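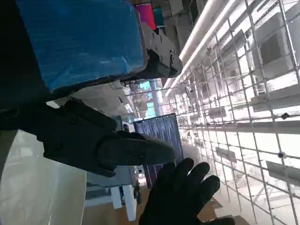 Han-gyeol Shin wanted to know, before anything else, whether the packing bench would still need people once the arms were running. Plenty of you asked the same thing in your own words, so it goes first.

Grovside automation FAQ for floor staff
Updated Jul 9, 2018

Will the packing bench still need people?
Yes! The two arms take over the lifting and placing between the bench and the cartons. Checking, sorting odd items, fixing labels and deciding what to do with a damaged order all stay with you. No position on either shift is being removed, and the December schedule is staffed the same way as last year's.

What do the arms do all day?
Pick up, turn, set down, repeat. On a full day last month they handled 1,314 picks between them, mostly the small stuff that used to wear out everyone's wrists. I've watched them for hours and I still think it's great.

Who teaches them?
You do. Anyone who has finished the Sidham training can run a teaching session. You guide the arm through the job at your own pace, save it, and play it back. Kuo-hua Hsiao taught the first tray change and it has hardly been touched since. If you know a better way to grab something, please show us — packers spot things the setup crew never would.

How long is the training?
Two mornings, paid at your normal rate. The first is mostly safety and the stop buttons. The second is hands-on. You don't need to know any programming. The status screen has a lot of text on it, and you'll learn the handful of lines that matter on your shift.

Do I have to sign up?
No. Some people love it and some would much sooner stay with the cartons. Both are fine. If you change your mind later, tell Tomoyo Maruyama and she'll put you on the next list.

What happens when one stops?
Press hold, read the message, and call the cell lead. Don't reach in to free a stuck item, even if it looks easy. Most stops are cleared in a few minutes, and the bench can run by hand in the meantime.

Am I being timed against the robot?
No. The system logs what the arm does: picks, drops, stops. It doesn't log names. We asked for that before we signed with Dekosov, and it's in the contract. Your targets are the same as they were before the arms came in.

Does the pay change?
There's an extra 150 dollars a month for trained operators, starting the month after you finish. It shows as its own line on your pay stub. If it's missing, talk to payroll and copy Kayode Oyelaran.

Is it loud?
Less than people feared. The conveyor is still the noisy one. Earplugs are in the same drawer as always.

Can I bring up ideas?
Please do! The notebook by the break room is filling up nicely. Hưng Mạc's idea about turning the trays sideways went in within a week, and it cut out a whole reach for the person on the bench.

Are more arms coming?
Not this year. We'd like to get these two working really well first. The Odukoya building may get one later, and if it does, people from our floor will be asked to help with the setup.

Where do I send a question that isn't on this page?
Drop it in the notebook or catch Tomoyo at shift change. New answers get added here.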